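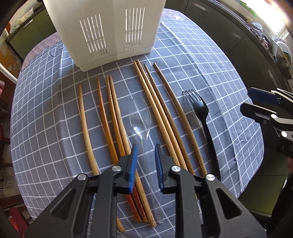

Sorting and Care of Shared Utensils
Clasness Residence Services, Kitchen Guidance

Residents are asked to sort the utensil drawer at the end of each month. Mixed drawers wear out wooden pieces early and make matching pairs hard to find.

Sorting

Empty the drawer and lay everything lengthwise on a clean cloth, with all the handles pointing the same way. Chopsticks should be matched by finish first and by length second. Plain and glossy sticks are easily confused in a drawer, and carved rings or a printed pattern are the quickest guide to a true pair. A stick without a partner may be kept in the spares box in the Grosier kitchen.

Plastic spoons and forks are stored apart from wood. Clear plastic should be held up to the light and discarded if it shows cracks.

Washing

Wooden chopsticks are washed by hand in warm water with mild soap. They must not be left to soak, and they do not go in the dishwasher. Rinse well and wipe along the grain.

Drying

Stand chopsticks upright in an open holder overnight. Closed containers may be used once the wood is fully dry.

Replacement

Discard any chopstick that is split, rough at the tip or losing its coating. Replacement sets are held in the Soltani storeroom, shelf 23, and may be collected until 4 p.m. Table cloths are washed separately; see the Navine laundry sheet.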